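Tomato questions I get asked a lot

Do I have to pinch out side shoots?

On cordons, yes. I go round every couple of days with a mug of tea and nip them off while they're tiny. Bush types I leave well alone, they sulk if you fuss!
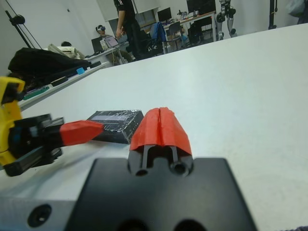

When do you sow?

March, on the bedroom windowsill. I've tried going earlier and just got long, floppy seedlings (my own fault, the radiator's right underneath).

What's the oldest variety you grow?

Skunier. Virgil Husar gave me the seed and says his family have kept it going since 1970. Big, ribbed, splits if you look at it funny, but the flavour is lovely.

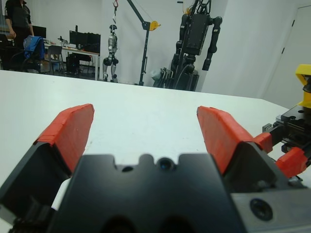
How often should I feed?

Once a week after the first fruits set. Mine are in pots, so they also get a good soak every evening in hot weather.

Can I save seed from shop tomatoes?

You can, but lots are hybrids, so you might get anything. Fun if you've got the room for it.

When do you pull the plants up?

Last year it was 28th September. Green ones went into chutney.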